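09/04/2024

Open day at Wornis. Took the early train to Mekport and walked from the station, 40 minutes with the wrong turn at the canal. I had a sandwich in my bag and ate it before I got there. Rain on and off.

They gave out paper badges at a desk downstairs and then sent us up in groups. Mine was the second group. The woman running it said they'd had 72 people sign up and were hoping not all of them would come. She asked what I did and I said I used to work in a packing plant and now I mostly do the books for one. She said the packing people always ask the best questions. I expect she says that to everyone.

First there was a talk. It went on too long, but I wrote a few things down. The project is called Gesent and it has been going three years. The idea is to get arms to handle soft things, clothes and bags and towels, which don't hold still or keep a shape. Boxes are easy, the speaker said. Sleeves are the problem. He had a chart of failed grasps, 1,119 of them from one month, sorted by what went wrong. The largest group was "picked up two layers instead of one." I do that myself with bin liners.

Then we went through to the lab. It is a bigger room than I had pictured, with a high white ceiling and a long line of strip lights, very bright. After the gray outside I had to squint. The floor is wood and so shiny you can see the lights in it. The desks and the machines are all on the far side and the near part is open floor. Somebody was working at a desk the whole time we were there and didn't look up, and I don't blame them. 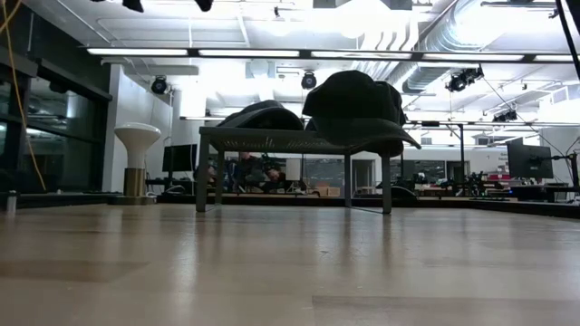
The Gesent lab, from the open end of the floor. Two coats on the bench, robots on the table at the right.

The demonstration was at one of the tables. An arm picked up a dish towel by a corner, let it hang, found the next corner and laid it down flat. Then it folded it in half. The first try was good. On the second it missed the corner and closed on nothing, and it stayed like that until the young man at the keyboard started it over. Third try fine. It is slow. I could have folded the towel and put away the rest of the basket in the time it took, but I couldn't have told anyone how I did it, and they have to write all of that down for the machine somehow.

Questions after. A man behind me wanted to know about jobs and got a careful answer. I asked what happens with a wet towel. The young man said wet is harder in some ways and easier in others — it hangs straighter but sticks to itself — and that they hadn't done much of it yet. I asked about zippers too. He made a face. Zippers catch the light and the camera loses them.

Someone else asked the price of the arm and they wouldn't say. They did say the fingertips are a molded rubber part that wears out, and that they get them from a supplier called Mridha in batches of 200. They passed a worn one around. It was smooth on one side like an old eraser. I'd like to know how many towels that is, and I forgot to ask.

Coffee downstairs afterward, and a plate of cookies that went fast. Talked for a while with a couple who run a hotel laundry and had come a long way for it. They were disappointed. They had thought it would be something they could order. I told them I had seen the palletizer at our plant go from a nuisance to a fixture, and that took years too. She said she didn't have years, she had sheets.

Left at a quarter past three. Took the right turn at the canal this time and had a wait on the platform anyway. My left shoe lets in water, so that's another thing to see to.

Home before six. Soup, and did the towels that had been on the rack since the weekend. Watched my hands while I did it. I pinch with the thumb and two fingers and give a small shake first, to get the layers apart — I never knew I did the shake. Might write to them about that. The address is on the back of the badge.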